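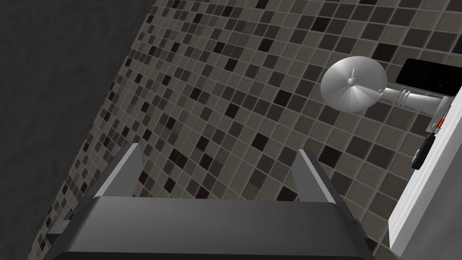

Urngate Residence Hall: Bathroom Renovation FAQ

Updated 2022-06-29

Which rooms are included in the work?
All bathrooms on the north side of Urngate are included. South side bathrooms were renovated under an earlier contract and will stay open.

Will my rent change?
No. Rent remains as stated in your housing agreement. Residents whose bathroom is closed for more than 30 days will receive a single credit of $464 on their December statement.

Where may I shower while my bathroom is closed?
Shared showers on the ground floor are open at all hours. Your room key will open the door. Residents who need an accessible shower should contact Seul-gi Yang in the Housing Office before work begins on their floor.
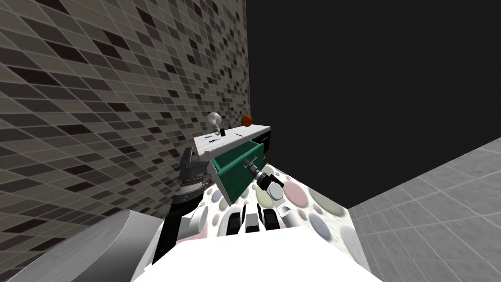
Image: Urngate Housing Office

May I leave personal items in the bathroom?
No. Counters, cabinets, and shelves must be cleared by 8 a.m. on the first day of work. Items left behind will be bagged, labeled with the room number, and held at the front desk. The Housing Office does not pay for lost or damaged items.

Who is carrying out the work?
The contractor is Jaramillo. Crew members wear badges and will knock before entering. They may not enter a bedroom unless the resident has agreed in writing.

What hours will the crew work?
Work is permitted from 8 a.m. to 5 p.m., Monday through Friday. Tile cutting is done outside the building and stops during final exams. 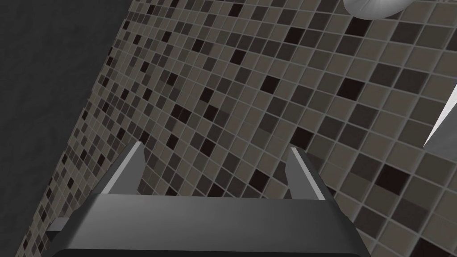

Requests for quiet hours on other dates must be made in writing at least one week ahead. Approval is not guaranteed.

How do I report a leak or a loose tile after the work is finished?
Call the maintenance desk at extension 3101. For urgent leaks at night, call the same extension and press zero.

Whom may I contact with a complaint?
Write to Tarek Azar, Residence Manager, Urngate Housing Office.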